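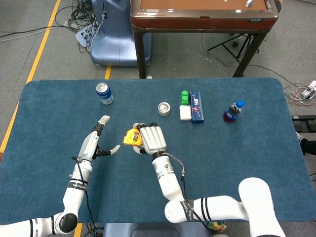 From: Haziq Hartono
To: members list
Date: Monday, June 17, 2019
Subject: Re: Annual review, draft of the finance page

Dear Hamdia, dear all,

Thank you for the draft. I read it two times and have a few remarks.

On Friday Hamdia Ayele wrote:
> The year closed with a surplus of $1,073, compared with $348 in the
> year before. I would like to write that our finances are strong and
> that we can keep the fee as it is. Please send me corrections before
> I pass the page to Arif Chin for layout.
>
> Hamdia

The two totals agree with my books. But I would be careful with the word "strong". From the surplus, $900 is the deposit which the Wernden hall gave back to us when we moved to Gukport. It is our own old money, and it will not come again. Without it we have $173, so the result is lower than the year before. I think members should read this in the same paragraph – not in a footnote.

About the fee, I have no objection to keep it until September. After that the new rent starts, and I don't know yet the exact amount. Hakim Saragih promised to ask the owner this week. Maybe you can write "the fee stays the same for now"?

One small thing more: in the second table the interest is shown under "Donations". It should have its own line.

I can send the corrected table tonight – Arif, please tell me if you prefer it as a spreadsheet or as plain text.

With kind regards,
Haziq Hartono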